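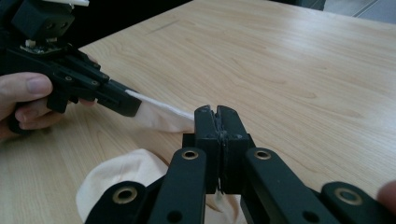
Folding white cloth on a pale tabletop – finish and marks

kbogale
Posted 9th May
I fold white cloth on a blond wood table with a light sheen. Two questions. Does the finish matter for lint and dye transfer, and how do I treat a gray streak in the surface? I have tried Flevora surface soap, 2 passes, with no change.

s_farahani
Finish matters less than residue. Soap film picks up lint and holds it. Wipe with plain water, dry with a separate cloth, then fold. For the streak, run a fingernail across it. If the nail catches, it is a scratch and soap will do nothing.

akotlow_bench
Disagree on plain water. On veneer, water gets into the edges and lifts them. I use a barely damp microfiber cloth and stay clear of the seams. 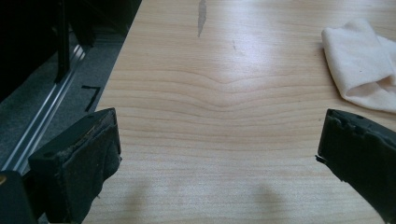
A gray streak that sits on top of the finish is usually rubber or metal transfer. A white vinyl eraser takes that off with light pressure. Melamine foam will too, but it dulls a glossy finish, and the dull patch shows whenever light hits the table at a low angle.

s_farahani
A damp cloth is what I meant by wiping. Nobody is flooding it. Agreed on the foam – I ruined the gloss on a desk that way last June.

steltura5
I would skip all of this and put down a cotton sheet. Fabric grips fabric, so long strips stay put while you square the corners.

akotlow_bench
It also wrinkles under the work. I get straighter edges on bare wood.
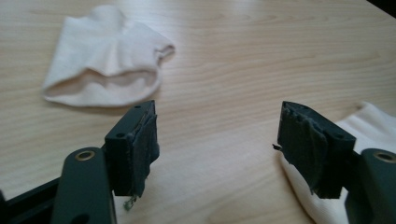
kbogale
Can I use the wood grain as a guide for straight folds?

s_farahani
Only where it runs straight. Wavy grain will pull your eye off line, so use the table edge or a ruler.

kbogale
Eraser first, then. Will try a corner of the streak and post the result.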